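壁纸间台面及小件物品安全检查表(附检查意见)

检查日期:2023年8月12日
地点:Idlow 二层壁纸间
台面围挡供应方:Prustby
表格版本:第三版,替换去年12月的旧表

分享 18 收藏 17 评论 3

填表说明

本表共18项,分台面、墙面与边框、小件物品、用电与照明、清洁用品五个部分。每项填“合格”“整改”或“观察”。“整改”的须在下次使用前处理完毕;“观察”的可以继续使用,下次检查时优先看。意见栏写现场看到和摸到的情况,不写推测。拿不准的写“待确认”,并注明由谁确认。

旧表把台面和墙面合在一项里填,查完以后分不清问题出在哪边,本版已拆开。旧表中关于窗帘的两项不适用于壁纸间,已删除。

一、台面

1. 台面稳固
结果:合格
意见:双手分别按压前沿两端及中部,不晃动。桌腿调节脚逐个试过,均落地。

2. 台面表面触感
结果:合格
意见:大理石纹台面,灰白底色,纹路深浅不一,浅色细小裂口混在纹路里不容易看出来,所以这一项以手摸为准。戴薄棉手套沿纵横两个方向各摸一遍,没有勾线。上次登记的一处“疑似裂纹”位于左后方深色纹路内,指甲划过无台阶感,按花纹处理,从登记表中划掉。

3. 台面边缘
结果:观察
意见:四周边沿摸过,无锐口。铝边与台面交接处有一小段缝隙能塞进卡片,容易积灰,也容易卡住小零件。暂不影响使用,下次带塞尺来量。

4. 台面反光
结果:观察
意见:表面光亮,灯光和窗光下会出现发白的反光区,透明和白色的小物件放在反光区里不好辨认。收拾台面时应换一个角度再看一遍。是否铺哑光垫,待使用人员商量。

5. 台面承重与堆放
结果:合格
意见:没有超重物品。箱子、工具包一律不上台面,放在门边的架子上,这一条使用人员执行得不错。

二、墙面与边框

6. 壁纸粘贴
结果:合格
意见:后墙和左右两侧墙都贴碎花壁纸,浅底,蓝色调的小花,图案很密。接缝用手背轻扫,没有起边。下沿靠台面处容易溅水,擦台面时抹布要拧干。

7. 壁纸表面明暗
结果:观察
意见:后墙中上部有一片颜色略深,边缘柔和。手摸与旁边没有差别,湿度计贴墙读数也与左右两侧一致,初步看是光影。请在关灯、开灯两种情况下各看一次,记录后再定结果。

8. 墙角铝柱
结果:合格
意见:左后、右后两个墙角各有一根银色铝柱,下端到台面后沿。逐根扳动,无松动。柱边倒角完好,衣袖蹭过不挂线。

9. 前沿铝型材
结果:合格
意见:前沿紧固件按点检顺序过了一遍,没有手拧得动的。紧固件记录另存,不在本表重复填写。

三、小件物品

这一部分是本次检查的重点。按规定,台面上每一件东西都要有去处,暂时放一下也算在内。

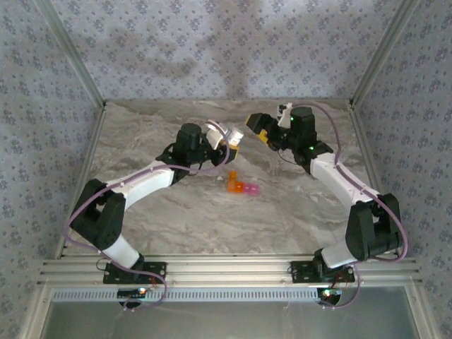

检查点10:台面中部的透明塑料块,橙色两块、粉色一块。

10. 台面散件
结果:合格(有意见)
意见:三块透明塑料块聚在一处,位于台面中间一带,离边沿较远,不易碰落。小的一块是橙色方块,另有橙色、粉色长方块各一。透明件在灰白纹路上还算显眼,如果换成无色的,参照第4项处理。用完放回收纳盒,盒盖内侧贴有清点单,放回一块勾一块。

11. 散件边角
结果:合格
意见:逐块拿起摸过棱边,没有毛刺和崩口。塑料件掉到地面以后应先看角再放回台面,崩了角的直接报废,不要用胶补。

12. 小件吞咽风险
结果:整改
意见:壁纸间偶尔有带孩子的访客进来。小方块尺寸较小,现有提示牌贴在门内侧,孩子进了门大人才看得到。请把提示牌改贴在门外,高度以成人平视为准。收纳盒改放到柜子上层,目前所在的一层离地300毫米,幼儿伸手就能够到。

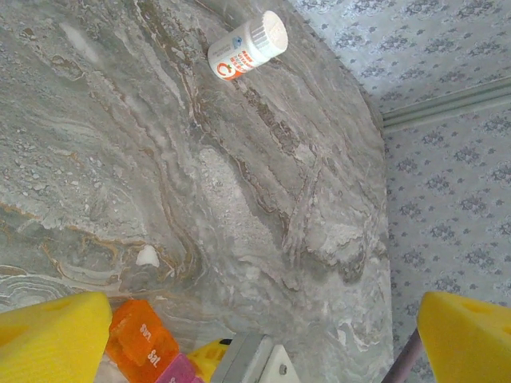

检查点13:横放在台面上的白色补充剂小瓶,标签上有橙色字母“C”。

13. 瓶装补充剂
结果:整改
意见:一只白色塑料小瓶横放在台面上,周围没有别的物品。瓶盖为白色圆柱形,侧面有细竖纹。标签以白色为主,除橙色的大写“C”外,还有小字和一处蓝白相间的小标志。小字在现场距离下读不清,内容和有效期待使用人员拿起来核对后补填。

整改要求如下。瓶子横放容易滚,应立放,或放进有挡边的托盘。瓶内有没有东西都按有内容物管理,不得与玩具、积木类物品同盒存放。标签看不清或已脱落的,停止使用并单独装袋。补充剂类瓶子平时锁在柜子上层,钥匙归前台。

14. 食品与饮料
结果:合格
意见:规定不变,敞口杯不进壁纸间。带盖水杯放在门边架子上,喝水到门外喝。茶水溅在壁纸上很难处理,左墙下沿去年补过一小块,补料已经用完。

四、用电与照明

15. 插座位置
结果:合格
意见:量得最近的插座面板与台面侧边相距17厘米,符合本室规定。插座盖板扣紧,没有发热。清洁时先盖好插座再擦侧边。

16. 照度
结果:合格
意见:照度计平放在台面中央,读数300勒克斯,满足一般摆放和收拾的需要。看小字标签不够用,请在柜子旁边加一盏夹灯,不要夹在墙角铝柱上。

五、清洁用品

17. 清洁剂
结果:观察
意见:现用 Flurkico 中性清洁液,稀释后擦台面,不喷墙。瓶身上的开封日期没有填写,请补上。酸性除垢剂不得用在台面上,不管台面是天然石材还是仿石纹材料都照此执行。材质证明向 Prustby 要过一次,还没有收到,收到后附在本表后面。

18. 抹布与手套
结果:合格
意见:台面用和墙面用的抹布分两色挂放,没有混用。手套有大小两个尺码,小码剩得不多,下次采购时一起补。

检查意见汇总

整改两项,为第12项和第13项。观察四项,为第3、4、7、17项。其余合格。

第12项由负责柜子的人处理,提示牌可以用旧的,不必重新打印。第13项先把瓶子立起来或收走,再填标签内容,顺序不要反。两项处理后在原表上签名,不另开新表。

第7项建议与第16项一起复查。测照度的时候本来就要开关灯,顺手看一眼后墙就可以。

填表人备注

与 Kontogiannis 楼那边用的表格相比,本表多了“观察”一栏。那边只有合格和不合格,填起来快,但缝隙、反光这一类情况没有地方写,往往写在页边,复印以后就没有了。

如果觉得18项太多,日常使用后可以只查第4、10、13、18项,每次几分钟。整表仍按原定周期填。

表格打印时请用单面,背面留给使用人员写意见。上一轮收回来的表里有两张写满了背面,其中一条说收纳盒的盖子太紧,孩子打不开,大人也打不开。盒盖已经换过,请继续反馈。

评论(3)

第13项能不能单独出一张小卡片贴在柜门上?药瓶、补充剂瓶、滴眼液都有人随手放在台面上,光靠整表提醒不太够。

台面那个缝隙我们也有,用细毛刷扫比用抹布好,抹布会把灰推进去。塞尺量完麻烦把数字贴出来。

照度300勒克斯是开顶灯测的还是加上窗光?建议在意见栏里写清楚,冬天下午再测一次可能会低。

相关内容

壁纸间收纳盒清点单(可打印)
石纹台面日常擦拭步骤
补充剂与药品瓶的存放要求
Kontogiannis 楼公共房间检查表
壁纸接缝起边的简单处理
Idlow 二层钥匙登记办法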